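**Undier** is a horror novel for young adults by Faith Nyaga. It is set in Tautahi, a coastal town where the dead come back each July and knock at the doors of their families.

The story follows Plilitz, a girl who opens the door to a stranger - and must hide him for eight nights.

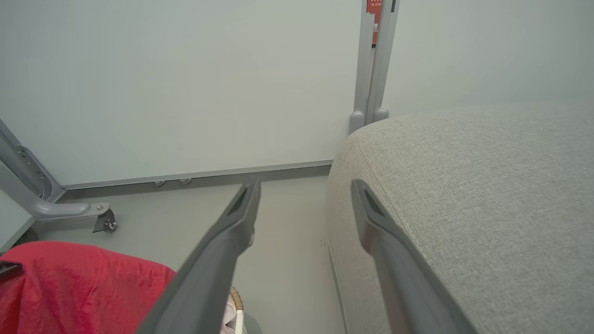
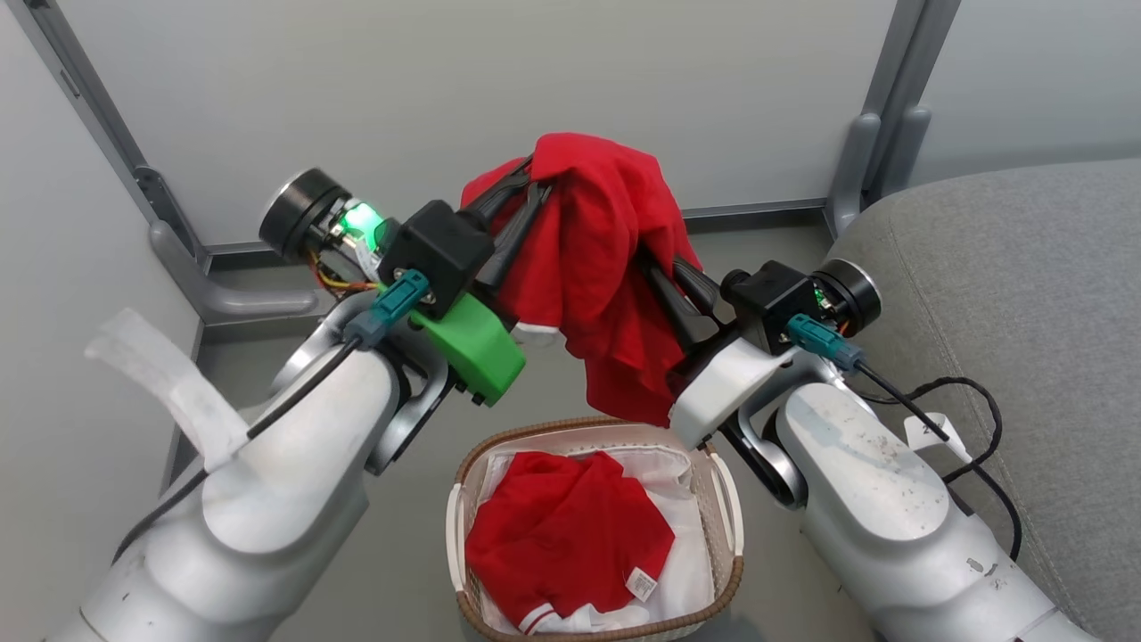
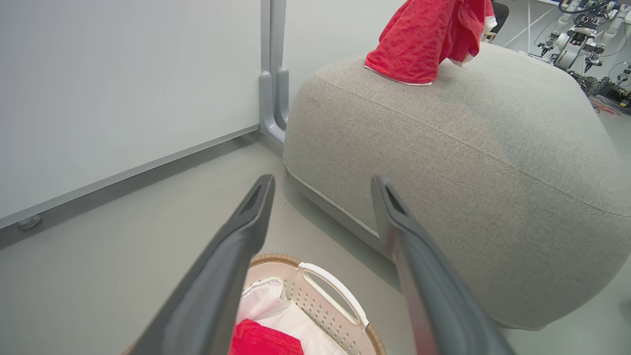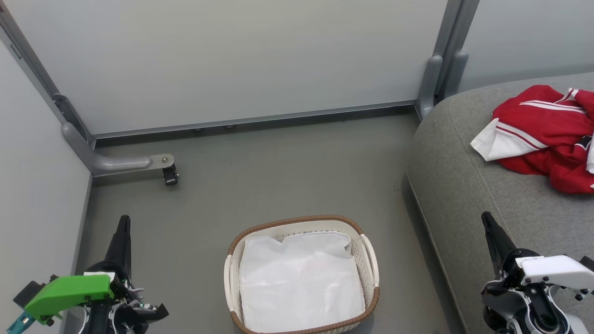 The novel has over 160 pages and is divided in two parts. The second part is told by the stranger. Nyaga wrote six versions of the ending, and the printed one is the shortest.

A sequel, *Flunano*, was written together with Ju-won Won. It takes place in the same town, but the knocking has stopped.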